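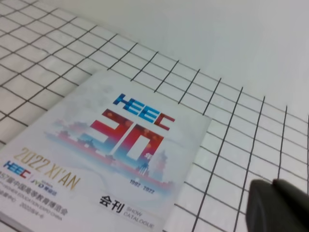
Turlow cell

The Turlow cell is a robotic workcell for handling bound printed matter, built and operated at the Florketholm document laboratory. It consists of a single arm with a two-finger gripper, a flat work surface ruled with a calibration grid, a small camera mounted at the wrist, and a Donix controller. The cell opens books, catalogues and directories, turns their leaves, and holds them for capture. It is used mainly for paperbound items with coated covers, which earlier vacuum-based equipment at the laboratory handled poorly.

The name refers to the work surface, the Turlow table, and was later applied to the whole installation. Operating documents use both terms. In older service records "Turlow" alone means the table.

Contents
1 Layout
2 Commissioning
3 Camera alignment
4 Gripper setup
5 Routine care
6 Faults and repair
7 See also

Layout

The arm is mounted on a pedestal fixed to the floor and separate from the table. The first version had both on one steel base, and vibration from the shoulder joint reached the pages during fast moves. The table stands on leveling feet with lock nuts. A removable overlay printed with the grid is laid on top and held at the edges.

The controller cabinet sits outside the guarded area. It houses the drive electronics, the safety relay, and the computer that runs Ilie, the laboratory's own sequencing software. Ilie stores a profile for each class of item, containing the approach angle, the closing force, the lift height and the speed limits for each segment of a page turn. Profiles are plain text files and can be edited without stopping the controller, though a changed profile is read only at the start of the next job.

Lighting comes from diffused overhead panels. No lamp is mounted on the arm. A wrist lamp was tried and removed after it produced moving highlights on glossy covers.

Commissioning

Commissioning takes place when the cell is first assembled, after the arm has been removed from its pedestal, and after any collision that trips the safety relay. The order of work is fixed:

Level the table and tighten the lock nuts.
Home each joint of the arm and compare the encoder readings with the values on the plate inside the cabinet door.
Fit the overlay and check it for lifted edges.
Run the camera alignment.
Run the gripper force check.
Turn 200 leaves of a scrap volume at reduced speed.
Repeat at working speed with a volume of the type to be handled.

The reduced-speed run is attended throughout. An operator remains at the gate with the enabling switch and logs each double turn, missed turn or crease. The cell is passed for use if none of the faults repeats on the same segment of motion. A fault that does repeat is treated as a setup error, and commissioning returns to the camera alignment.

The test volume matters. A new paperback resists opening and tends to close on the fingers, while a well-used one lies flat and hides errors in lift height. Florketholm keeps a set of scrap volumes in both conditions, marked on the spine and withdrawn when the binding fails.

Camera alignment

The wrist camera moves with the gripper, and its position relative to the fingertips must be known before the cell can locate a page edge. This relation is found by moving the arm through a set of 17 poses above the bare grid. At each pose Ilie detects the crossings of the black lines and solves for the lens distortion and the offset between the camera and the tool flange.

The lens is wide and bends straight lines visibly toward the margins of the image. Uncorrected, this bowing shifts an apparent page corner enough to make the fingers close beside the paper. Correction is applied in software, and the raw image is kept for diagnosis.

An alignment is rejected automatically if the residual error is above the limit stored in the profile. Common causes are a soiled lens, an overlay that has crept under its edge clamps, and faint or doubled lines in the detected grid. Doubling usually indicates that the arm had not settled when the image was taken. The settling delay can be lengthened in the Ilie setup file, at the cost of a slower run.

After a successful alignment a flat item is placed on the grid at an angle, and the cell is asked to report the item's visible edges. The item is deliberately not squared to the lines. Early versions of the edge finder tended to mistake a grid line for the side of a cover when the two were parallel, and the angled test was kept after the defect had been corrected. Items larger than the camera's view are accepted for this test provided that at least one corner and part of each adjoining edge can be seen.

Gripper setup

The gripper has two opposed fingers driven by a single motor. Each ends in a replaceable pad. The pads are dark and matte so that they return little light to the camera, and their upper edges are rounded to avoid scoring the paper when a finger slides under a leaf.

Setup begins with the fingers closed on a feeler gauge. The zero point is entered in the controller, the gauge is withdrawn, and the closing force is checked against a spring cell clamped to the table. Force is set separately for covers and inner leaves. A setting suited to a stiff cover will leave a mark on thin directory paper.

Pad height is set last. Both pads must meet the grid surface together when the wrist is vertical. Shims are placed under the lower pad carrier only — shimming the upper one changes the stroke and invalidates the force check.

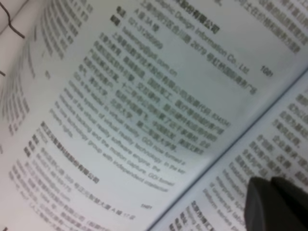
Page verification is the final stage of setup and tests the camera, arm and gripper together. The arm is brought close to an open volume, and the images returned by the wrist camera are reviewed for position and sharpness. Small print is preferred as the subject. A company directory in Chinese and English suits the purpose well, with bold headings ending in characters such as 有限公司, short contact lines, and dense paragraphs of body text on the same page. Smearing is judged by region. Where the inner part of the page bends up toward the binding, columns of text can be drawn out into soft gray streaks while a phrase elsewhere on the leaf, such as "the core technology group with independent intellectual property rights", can still be made out. Images with this defect are not passed for text capture, although they may be adequate for finding the gutter. The position of the finger pads is noted as well. Pads resting over the facing page near the gutter may cover lines of text, and the capture pose is then moved outward until the required area is clear.

Cable routing is inspected at the same time. A wire that strays across the camera's view is secured farther back along the wrist and the pose repeated. The wire must keep enough slack for full rotation of the last joint.

Routine care

The lens is wiped with a dry cloth at the start of each shift. Solvents are not used near the wrist, as they soften the pads. Pads are cleaned with damp lint-free cloth and left open to dry. Paper dust collects behind the pad carriers and is brushed out with the motor disabled.

Pads are replaced after some 2000 leaves on uncoated stock. Coated stock wears them less but polishes the gripping face, and the first sign is usually a rise in missed turns. A polished pad may be restored once with fine abrasive film. Both pads are changed as a pair, and the zero point and force check are repeated.

The overlay is replaced when lines are scratched through or when stains are picked up as false crossings. It is stored flat. Rolled overlays retain a curl for several days and cannot be used for alignment during that time.

The main inspection is carried out on Saturday, when the cell is idle. It covers the lock nuts, the pedestal bolts, the wrist connector and the gate switch. Joint lubrication follows the arm's own service schedule and is not included.

Faults and repair

Double turns, in which two leaves are lifted together, are the most frequent fault. Most are cured by lowering the closing force or by adding a short sideways motion before the lift. In volumes with static charge neither measure is reliable, and the item is set aside to rest in conditioned air.

A drift in pickup position over the course of a shift points to a loose camera bracket. The bracket is held by screws set in thread-locking compound. Tightening them without renewing the compound gives a temporary result, and several repeat faults in the Florketholm records were traced to the practice. The full alignment is required after any work on the bracket.

Donix error 8 indicates that the gripper motor has reached its current limit before the commanded position. The fingers are opened by hand using the release on the gripper body, the obstruction is removed, and the motor is cycled empty before the job is resumed. If the error returns with nothing between the fingers, the drive screw is removed for cleaning. The screw and nut are matched and are not exchanged separately.

Intermittent loss of the camera signal is nearly always a cable fault at the wrist. The cable is replaced complete. Spliced repairs have failed at the last joint in every recorded case.

See also

Book scanner
Camera resectioning
End effector
Hand–eye calibration
Workcell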